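The Man Who Counts the Missing Razors
February
By Riet Brouwer

The loss prevention manager at Proston Foods would like it known that he has tackled exactly one person in his career, and it was a coworker, and it was at a softball game.

"People hear what I do and they picture me flying over a display of paper towels," he says. "I have a bad hip. I'm on the computer most of the day."

He agreed to meet in the break room of the Felska Avenue store on two conditions. I was to leave out his name, which shoplifters might recognize, and I was to stop looking at his lunch.

Last year the Felska Avenue store wrote off 3,845 items as what the trade calls shrink, a word he dislikes. "A sweater shrinks. We had baby formula walk out the front door in a duffel bag." The figure covers theft, damage and plain bad arithmetic, and he is careful about the last two. When the chain blamed thieves for 178 missing cases of sparkling water, he spent a week on it and found they had been delivered to the other store, on Tikkanen Road, where the manager had been selling them at a discount and wondering about his luck.

"So that was our big organized crime ring," he says. "A guy named on the wrong invoice."

The real thing does turn up. In the fall, a crew of three came in just before closing, filled two carts with laundry detergent and razors, and left by the garden door, which at the time was held shut with a bucket. Police made no arrests. The bucket has been replaced by an alarm that goes off whenever a truck passes.

Staff are told not to chase anyone. He wrote the rule himself and says it's the only part of the handbook he would frame. A cashier at a store where he used to work followed a man into the parking lot over a pack of steaks and came back with a broken wrist.

"You know what steaks cost us? Less than the wrist," he says. "I told the kid, write down the plate number and go drink some water."

Most of what he sees is smaller and harder to be angry about. Cold medicine. Batteries. Snacks, by the armful, between the end of the school day and four o'clock. 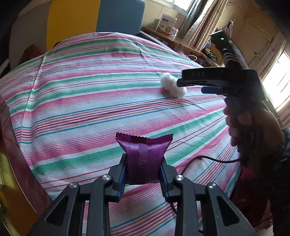

Snack packs are small enough to go missing easily.

He does have opinions about the locked cabinets. The chain bought them last spring from a supplier called Stonetti, at $900 apiece, and put deodorant, razors and, for reasons he was never given, shoe polish behind plexiglass. Theft of those items went down. So did sales.

"We've made it very hard to steal deodorant and almost as hard to buy it," he says. "You press the button, you wait up to ten minutes, and then a teenager watches you pick a scent. I wouldn't do it. I buy mine at the drugstore."

I asked whether he thought shoplifting was getting worse. He thought about it for some time, and ate a carrot.

"It's getting louder," he said. "Somebody films it, and then my mother calls and asks if I'm alive. I was doing inventory, Ma. I was in the freezer."

He would like more people on the floor in the evening, when there are often two employees for the whole building. He has asked for this each year. Each year he has been offered a sign instead, and he keeps the old ones behind his office door. The newest reads SMILE, YOU'RE SAVING US MONEY, which he believes was meant to mention a camera.

Before I left he walked me past the cabinets, where a woman was pressing the call button with her elbow, her hands being full. He let her in himself. She took a razor, thanked him, and asked where the shoe polish was.

"Next one over," he said, and went to look for the other key.

COMMENTS (4)

marge_on_felska
That garden door alarm went off eleven times while I was buying one tomato plant.

DPH
Two employees at night is the whole story right there. Put people on the registers.

quietaisle
I worked at Tikkanen Rd when the sparkling water showed up. Best summer we ever had.

marge_on_felska
Also the shoe polish is out of stock.

RELATED
Proston Foods to trim evening hours at two stores
Police seek driver after pharmacy window smashed
Self-checkout: readers write in
Tikkanen Road repaving delayed again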